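The Ferry to Gokham

2 comments 14 shares

I missed the early ferry to Gokham by the length of one shoelace, and that's how I ended up sharing a bench with Steinar Blöndal and his mother's accordion.

I knew Steinar a bit from school. He'd gone grey since then, and he had the accordion strapped in beside him with somebody's dressing gown cord.

“She wants it back,” he said. “Eleven years she's told me to get rid of it, and now she wants it back.”

“Does she play?”

“Never learnt. Dad did.”

I offered him half my egg sandwich and he took the bigger half, which I noticed – I'm like that about egg sandwiches. The wind had come up and the water was the colour of old dishcloths.
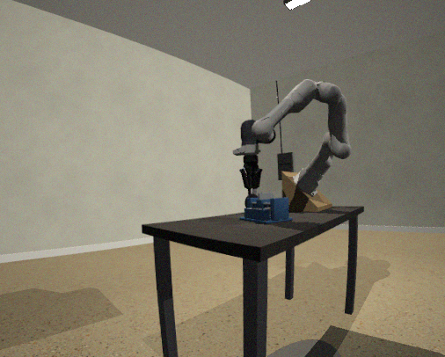 Steinar told me his mum had been humming at night, always the same tune, and she'd get as far as the second line and stop. She couldn't find the rest of it. He couldn't either, and he'd tried all through March.

“Go on, hum it,” I said.

He went red right up to his ears, but he hummed it, and blow me down if I didn't know it! Rukhsana Mughal's gran used to sing it over the washing up when we were kids. I gave him the third line and most of the fourth.

He made me do it again while he wrote the words on the sandwich paper. Then the ferry came in, and he asked if I'd mind carrying the other end.

Share 14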